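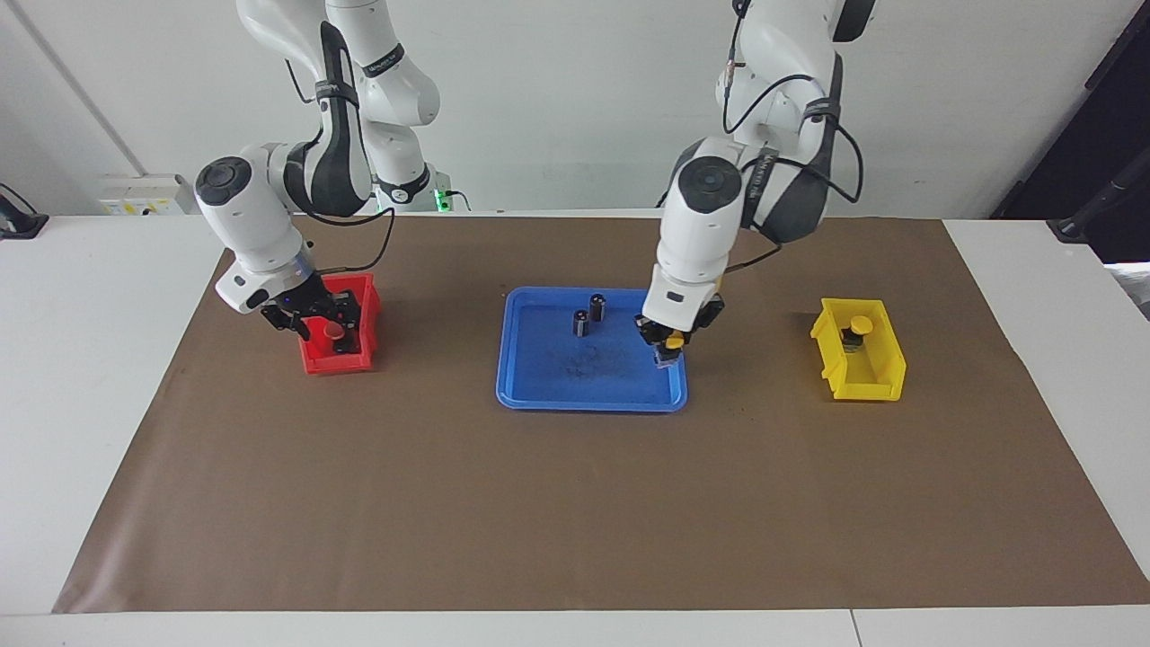

Progress Report, Second Reporting Period
Trurnik Watershed Restoration Project
Prepared for the Moroz Fund by Oleksandra Vasylenko
Tuesday, November 13, 2018

Status

Planting on the lower reach is complete. Crews installed 3,364 live willow stakes along both banks between the Trimov road crossing and the old mill weir. Survival will be assessed in spring, after the first full high-water season. The upper reach remains at the survey stage.

Bank stabilization

Coir matting was laid on the two steepest sections before planting. One section slumped in July following heavy rain and was regraded at a gentler slope. The repair used matting already in stock -- no additional materials were purchased. Petro Prokopenko has revised the typical cross-section drawing, and the revised version is attached as Appendix B.

Water quality monitoring

Samples were taken at 11 stations. Turbidity below the weir remains higher than at the upstream control, as expected while disturbed soil settles. Dissolved oxygen readings from the station nearest the culvert are being withheld from the dataset pending recalibration of the probe. Young-sook Kang will submit the corrected series with the next report.

Landowner agreements

Access agreements are signed for all parcels on the lower reach. One agreement on the upper reach is outstanding. The owner has asked for a wider cattle crossing than the design allows, and Tymofii Kuzmenko is preparing two alternatives.

Budget

Spending is within the approved total. Labor is over its line because of the July regrading; equipment rental is under by a similar amount. We request approval to transfer the difference between lines. Siu-fong Yip has sent the reconciliation separately.

Next period

Complete the upper reach survey, order stakes for the spring planting, and install 341 feet of livestock fence above the weir.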